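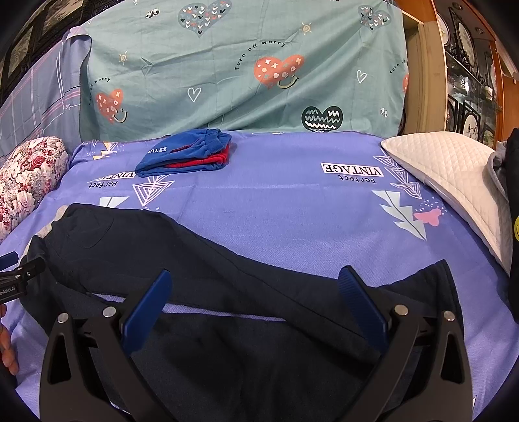

Folding from the hand: first results of the Prundach project

In August our group began to collect folding demonstrations with hand-held grippers in ordinary homes. Before that, all our data came from the lab in Jevstead, where one arm stood in front of one white table. The policy we trained there could fold a towel very well. When we moved it to another room with another table, it mostly pushed the towel to the floor.

The new method is simple to explain. A person holds 2 grippers, one in each hand, and does the housework with them. A wide-angle camera on each gripper records what the fingers see, and we recover the path of the hand from the video afterwards. The training does not need the robot at all, only a gripper of the same shape.

Trousers are the garment we care about most this winter. Dark trousers are difficult for the model. The seams and the pockets have almost the same colour as the rest, and the gap between the legs is often the best clue to where one leg stops and the other begins. A patterned sheet under them makes it harder again, and we decided to keep such sheets in the set. People fold their laundry on the bed, and beds have prints.

For this round we recorded 200 folds in 28 homes. Each person got around 20 minutes of practice first. Farzad Jalali, who wrote the labelling guide, asks everybody to start with the waist and to bring one leg over the other before making it shorter. Some people did it their own way - we kept those recordings too, but in a separate folder called Mösli.

The result so far: the policy trained on the home recordings brings the legs together on a table it has never seen in most of our trials. The second fold, across the knee, is still weak. Often the fingers close a little above the cloth and take nothing, and the model then continues as if it was holding the hem. We think the depth is the problem, and we are now testing a small change in how the last few centimetres of the approach are weighted.

The baseline from the lab data, which we call Humano, does not pass the first fold with dark cloth. With light cloth the difference is much smaller.

Next we will add shirts with long sleeves. If your household would like to take part, please write to the project office in Jevstead and mention which evenings are good for you. We bring the grippers and you keep your own laundry.

11 Feb 2019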